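# Flonby garment kit: evaluation data, release 2

Recordings made while the Flonby garment-handling kit was under review at Pramberg. Contact: Emiliano Quintana. Last changed 30 December 2022.

## Contents

- 29 sessions, two camera views each (`head`, `wrist`)
- joint states and gripper commands, logged at 40 Hz
- one task label per session: `hang`, `unhang` or `fold`

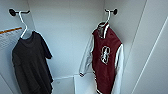

Garment classes are assigned by hand, one per item. The kit's own classifier, Nonder, is not used for labels. Plain tops and trimmed outerwear are kept apart, so the charcoal T-shirt is filed under `top_plain` and the maroon jacket with white sleeves under `outer_trim`. Hangers and wall hooks have separate masks. White hangers against white walls are the main source of mask errors in the `head` view.

## Wrist view

Close-range frames often lack a full garment outline. Grasp points are marked only where a fold or hem can be told from the cloth behind it.

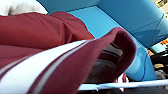
*Wrist view: maroon fabric with two white stripes, blue surface behind.*

## Known limits

- Depth is missing from sessions recorded before July.
- Force readings are uncalibrated; do not compare them between sessions.
- The Montes loader reads at most 1,000 frames per call.

## Use

Internal evaluation only. Ask before passing files to the supplier.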